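Flestitz 37 - automatic closer for wardrobe doors

Safety notice and product page, updated 13 Jan 2021

The Flestitz 37 is a small motor unit from Saragih which closes hinged wardrobe doors after a timer or a voice command. We have sold 254 sets from our Sollham shop. In September we received reports that the unit did not stop when it met a hand. The sensor reads the force too late on tall doors, so fingers can be caught in the gap where the two doors meet.

If you have firmware 14 or older, please switch off the unit and close the doors by hand until the new sensor is fitted. 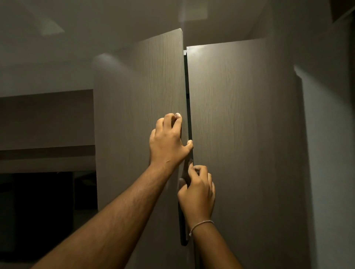 Checking the door before refitting

Disconnect the motor first. Open the door fully and hold it by its edge with both hands, one high and one lower. Move it slowly. It must turn freely on its hinges - a stiff hinge gives the sensor a wrong value. Keep curtains out of the way of the door, as the motor can also pull on fabric.

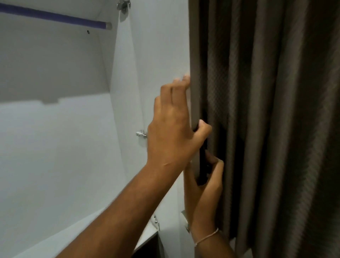

Juwita Osman: My unit closed on my sleeve two times and did not go back. After the new sensor it stops well, but I had to run the calibration again for the left door.

Please repeat the calibration for each door separately. The replacement sensor is free for all sets with a serial number under 199. For later sets, write to Catríona Kinsella at our Himholm service desk.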